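Ticket: arm stops short / gripper fault, grid table, cup pick task
Site: Adbridge, bench 2. Raised by: Colm Breathnach. Priority: high (was medium)

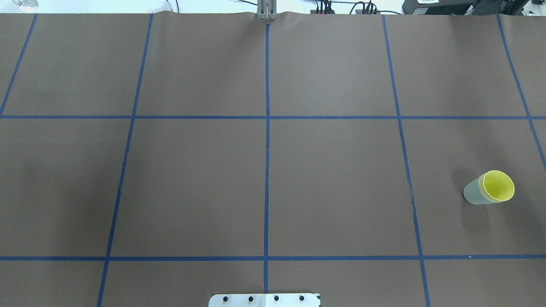

Arm faults on the way to the right hand side of the grid. Goes out fine, gets over the cell, starts coming down, then drops to protective stop with the gripper still open. Left side cells all OK. Middle OK. Only the far right column does it and only when the cup is on its side. Upright cup in the same cell picks no bother.

Error on the pendant is "joint 4 following error" then a second one straight after, "tool comms lost". Second one clears by itself. First one needs a manual reset.

Setup: brown paper on the table, blue tape grid, same as the Fondutley bench. Controller on the Sendosico build from September. Gripper is the Väisänen parallel one, fingers not changed.

Log

08:40 Restarted controller and arm. Ran left column, fine. Ran right column, stop on first go.

08:55 Swapped order so right column goes first from cold. Same stop. So not a warm up thing.

09:10 Dropped speed to 30 percent. Got further down before it stopped but still stopped. Put it back.

09:25 Checked payload setting. Was right. Re-entered it anyway, no change.

09:50 Someone asked if the tape was catching the fingers. Dont think so, it stops well above the paper. There is a bit of lifted tape on the strip next to that cell, pressed it down, ran again, same stop. Will redo that strip when I get a minute but it isnt this.

10:15 Ran right column with no cup at all, forced the target by hand. Stopped. So vision is off the hook, its a reach or cable problem.

10:20 Correction to the top of this ticket. Upright picks work because the approach is higher and the wrist hardly turns. Cup on its side makes the wrist roll right round to line up with it. Should have spotted that first thing.

10:45 Power off, locked out, had a look along the tool cable. Clip at the forearm has slid down so theres no slack left past the wrist. When the wrist rolls for the far right cell the cable goes tight, joint 4 fights it, then the plug at the tool end gets tugged and we lose comms. Fits both errors.

11:05 Moved the clip back up, left a proper loop, velcro for now. Jogged the wrist by hand both ways to the soft limits, cable stays loose.

11:20 Right column, cup on its side, slow speed. 9 picks, no stop.

11:40 Full speed. 19 picks then "tool comms lost" again, on its own, no joint error this time. Plug has obviously been pulled about. Reseated it and did up the collar, which was barely finger tight.

13:30 Left it running over lunch with the guard shut, 200 cycles across all columns. No stops.

Safety note, please read. On the 11:40 fault the gripper had the cup and let go of it when comms dropped. Only a plastic cup so no harm done but the gripper is set to open on comms loss and it should be set to hold. Not changing it myself mid shift. Nobody is to put anything heavier or breakable on that table till its sorted, and no reaching in to clear a dropped cup while its just in protective stop. Full stop and lock it.

Still to do
New tool cable and plug on order from Väisänen, old one to be binned once fitted
Proper screw clip on the forearm, velcro wont last
Gripper setting on comms loss, needs sign off
Check the clip on the Fondutley arm, same cable run so could be the same fault waiting
Wrist roll limit in the pick planner. It can come at the cup from the other side with half the turn, no idea why it picks the long way. Asked Sendosico, waiting to hear
Redo the tape strip

Status: running with temporary fix. Keep ticket open till the cable is in. If it stops again on the right column write down BOTH error lines before you reset, the second one goes from the pendant and we lost it twice this morning.

CB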